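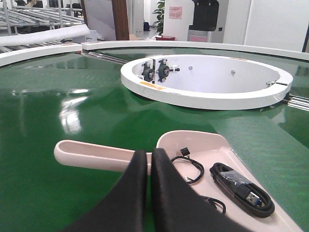 **Bench clearing and parts sorting, Khondokar turntable**
Minutes, June 3, 2023
Present: Gayan Haque (chair), Tùng Ông (minutes)
Apologies: Arketow

**1. Previous minutes**

Accepted with one correction. Item 5 should read "M4 bolts," not "M5."

**2. Use of the round table**

GH reported that the green table is still being used for both assembly and sorting. Small black parts are easy to find on it, but the gloss finish throws back the ceiling lights and makes inspection of bores tiring. TÔ proposed a matte gray mat, 700 mm across. Agreed. Until it is delivered, bore inspection moves to the side bench.

**3. Cables**

Loose cables go on the pink dustpan-shaped tray and nowhere else on the table. Two points were raised:

- USB cables stay coiled and in their plastic wrap until they are fitted. The wrap goes in the bin at that time.
- Thin leads with multi-pin connectors are to be bagged singly. GH noted that they tangle when left in open loops. TÔ will order 100 small zip bags from Pokemer.

Labels are to show length and connector type. Color codes were discussed and dropped.

**4. Ring housing**

The white ring stays on the table, open side up. The dark green pillow-block bearings remain bolted to the inner wall. GH asked whether they should come off for storage. TÔ was against this, as alignment took most of an afternoon. Left in place.

Shaft ends are to be wiped and capped. The bolts on the back wall will be checked for torque and marked with paint pen. TÔ has the torque figures from Skotel but has not yet compared them with the drawing.

**5. Stock**

Bolt stock is down to 20. Reorder approved. Delivery times from Skotel were quoted as four weeks, so nothing further will be scheduled on the second ring before August.

**Actions**

- GH: order mat, clear side bench
- TÔ: zip bags, bolt reorder, torque check
- GH: ask Arketow for the revised drawing

Next meeting when the mat has arrived.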